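How to Oil a Light Wood Tabletop (and What to Skip)
By the Hindwood workshop desk, 18 May 2021
Last updated: 18 May 2021

Most table oils promise too much. I doubt you need the fancy tin. Wipe the top, let it dry, then sand with 400 grit, along the grain only. 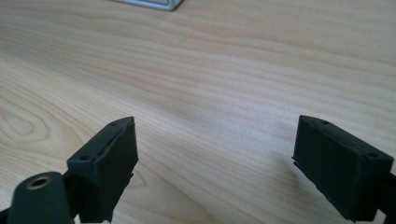 A reader on the Kruger board says sanding between coats is a waste of an evening. Maybe so on a desk. I still do it where people eat.

Rub in a thin coat, wait 15 minutes, and wipe off everything you can. Lay the rags flat outside to dry, as oily rags can catch fire. Ignore "dry in an hour" on the label. Give it 7 days before hot mugs.

Comments

tab_leg: Did mine in April. Still sticky. Too much oil?

oldpine: Yes. Wipe harder.

mudroom13: Not sold on oil at all. Wax for me.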